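Lists > Collection Partners > Archive > Thread view

Jun 21, 2025
Posted by: Libor Hájek, Fummont data coordination

Previous message | Next message | Thread | Author index

Subject: Re: Desk task, second round, placement of the cup

Dear colleagues,

The Branasico group sent the following question to the list, and I am answering it here so that all sites work from the same text.

> The task sheet asks for the cup to be picked up and set down "in a
> clear area of the desk." Our operators read this in different ways.
> Some remove the books and the flowers before they begin, and others
> leave everything where it is. Which of the two is wanted? We would
> also like to know whether the cup may start on top of another object,
> or whether it must always start on the desk itself.
>
> Branasico collection team

The desk should be left as it is normally kept. Books, vases, bottles and cables are part of the task, and operators should not tidy them away before recording. The policy trained on the first round did well on bare surfaces and poorly on furnished ones, and the second round was planned with that result in mind. "A clear area" means any part of the desktop large enough for the cup to stand on without touching another object.

As to the second point, the cup may start on a raised or uneven support. A closed book is acceptable, and so is a power strip, provided the cup stands on it without help and no plug or cable has to be moved in order to reach it. Please do not use open books, loose paper or the edge of the desk.
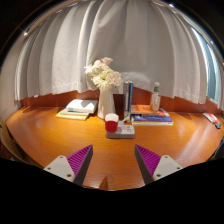
Operators should begin each demonstration with the fingers open and the cup in view between them. The hand should be held still for two seconds before the approach. Jõgi reported that several of its recordings from November began with the tool already moving, and the alignment step rejected them. Those recordings cannot be recovered, and the site has agreed to repeat them.

The approach should be made at a natural speed. If the cup tips or slips, the operator should finish the attempt, release the cup and mark the recording as failed. Failed attempts are kept and must be uploaded with the others. They are stored separately and are not counted toward a site's total.

Each arrangement of the desk should be used for no more than nine demonstrations. After that, at least one large item and the starting position of the cup must be changed. Curtains and room lights may be left in any state, but they should not be adjusted during a recording. Sites that have used one arrangement for longer than this are asked to write to me directly before uploading.

Sasis has asked whether transparent objects may remain on the desk. They may. They should not be used as the object to be grasped until the task sheet for that category has been issued.

The revised sheet will carry version number 19 and will replace all earlier copies. Sites that have already recorded under the previous wording need not discard their work, but they should note the version in the session log. Corrections to the draft may be sent to this list within seven days.

With kind regards,

Libor Hájek
Data Coordination, Fummont

Reply to list | Reply to author | Back to archive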